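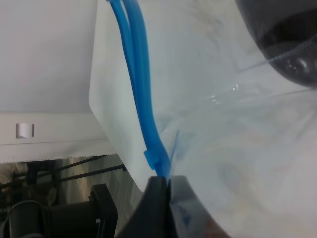 Visits > Packaging and supplies > Ustholm

Reading time: 5 min
Print this page | E-mail this page

Open day at the Ustholm packing hall

Ustholm opened its packing hall to visitors on 10th September. I went with Mieke Peeters, who buys consumables for our site and wanted to see how the tubing we order is bagged before it reaches us. We signed in at the side entrance, left our coats in a locker and were given overshoes and a hairnet.

The hall is a single-story building behind the older Sodon warehouse. Goods come in at one end and leave at the other. Our group was led by Josiane Vasseur, the shift lead. She kept to the walking lane and asked us to do the same, and she stopped at each station long enough for questions.

Most of the tour dealt with soft goods, meaning tubing, film and bags. Tubing arrives on reels and is cut to length on a bench with a steel stop at the far end. The blue tubing is run as a pair. The two lines are laid side by side and fastened together so that they stay parallel when the set is lifted. Mieke asked why the fastener is the same blue as the tube. The customer asked for it that way, Josiane said, and the clear ones they used before May were hard to find on the bench.

After cutting, the sets go into plastic bags. The film is thin and translucent, and it creases as soon as it is handled. You can make out the color of what is inside but not much of the shape, so the label has to do the work. Labels go on before the bag is filled. Doing it afterward leaves wrinkles under the print, and the scanner at the end of the line rejects them.

We were allowed to try the bagging ourselves. It is harder than it looks. The film clings to the tube and folds back over it, and the tube has a curve from the reel that pushes against the side of the bag. My first one went in twisted. Archie Tennant, at the next bench, showed me how to hold the pair near the fastener and draw the film up over it with the other hand. That worked better — the second bag at least lay flat enough to close.

Closed bags go into cartons of 300 and then to the Nasution shelving, where they wait for the truck. There are two carton sizes. Mieke noted the dimensions of the smaller one, as it would fit our store room without repacking.

Used film and rejected bags are collected in a cage by the rear door and baled once a week. Kálmán Csonka looks after this part. He told us that clean film is easy to place with a recycler and labeled film is not, so the two are kept apart from the start.

Coffee was served in the canteen at the end, with a table of samples from Murkow, the film supplier. I took two of the heavier bags to try at our end. Parking is limited, and visitors coming by car should use the lot on the Sodon side. The next open day has not been announced.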